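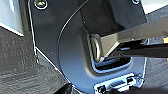 Vogler Mounting Plate, Charcoal
Fits Bison bench units, old and new style
Sold by Nevwood

Back in stock, and we're very happy about it! This plate was gone for most of the winter and we had a steady trickle of emails asking when it would return. The new batch came in at the start of February. We've been through the boxes, handled a good many of them, and they're as nicely made as the last lot.

If you already own a Bison unit you probably know what you're looking at, and you can skip down to the fitting notes. For everyone else, the Vogler is a metal plate in a dark charcoal gray with a satin finish. It has a soft shine to it, enough to pick up the light from a window without turning into a mirror. The edge has a thin bright silver rim, and that one line of silver does a lot for the look of the whole thing (we sold a version without it a few years ago and it always seemed unfinished to us).

The middle is the part we like best. It's raised and rounded, with smooth contours that feel lovely under your thumb, and a long curved groove sweeps around it. Set into the raised area is a slot with rounded corners, and right next to it stands the pin, short and polished, with a rounded rim. The pin comes already fitted to the plate. Please don't try to take it out, we can't supply it separately and the plate isn't meant to be used without it.

The screws have round, domed heads and sit down in their own countersinks. Vogler supplies them in the right length for a Bison unit. If you've lost one, write to us before you go digging in the coffee can in the garage, because a screw with a flat head won't sit right in there and can mark the finish as you tighten it.

Details

Material: metal, satin finish
Color: charcoal gray with silver rim
Weight: 237 grams, pin included
In the box: plate, screws, paper fitting guide
Guarantee: 3 years against faults in the metal or the finish

Fitting notes

Allow about 15 minutes if you're swapping like for like. Take the old plate off, wipe down the surface behind it and let it dry. Hold the new plate in place and start every screw by hand before you tighten any of them. Then go around a little at a time. Fully tightening one screw first tends to pull the plate slightly crooked, and you will see it along that silver edge every time you walk past.

Use a hand screwdriver. A power driver can slip out of the recess, and the satin finish shows scratches more than a rougher surface would. Wiebke Tiedemann, who packs most of our orders, lays a strip of masking tape beside each screw hole while she works and peels it off at the end. We've all copied her.

Will it fit my unit?

Yes for every Bison bench unit we sell, including the narrow one. The Vivside units look similar from the front, but the holes are spaced differently and this plate will not line up with them. We do have a Vivside plate on order. If you're not sure which unit you have, send a photo of the back panel and we'll have a look.

Keeping it clean

Dark satin metal shows dust. That's just how it goes with this color, and a dry microfiber cloth takes care of it in a few seconds. For fingerprints, dampen the cloth slightly and dry the plate right after. A soft paintbrush is great for the groove and for the edges of the slot. Skip scouring powder, steel wool and anything with bleach in it.

What customers have told us

"I replaced a scuffed old plate and the whole bench looks newer. I keep running my hand over the raised part when I go by." Kobe Visser

"Good solid piece. The fitting guide is printed very small, so get your glasses. Five stars for the plate, three for the leaflet." Elfriede Teuber

"Bought one, came back for a second for my sister's place. The silver edge is prettier than I expected!" Lieselotte Reuter

Elfriede has a point about the leaflet. We now tuck a larger print copy into each parcel, and you can ask for it by email if you bought yours earlier.

Orders and returns

We pack orders within 24 hours on working days. Unused plates can come back to us in their box, with all the screws please. If yours arrives with a scratch or a dent, tell us before you fit it and we'll send another one out.

Page updated 2 March 2025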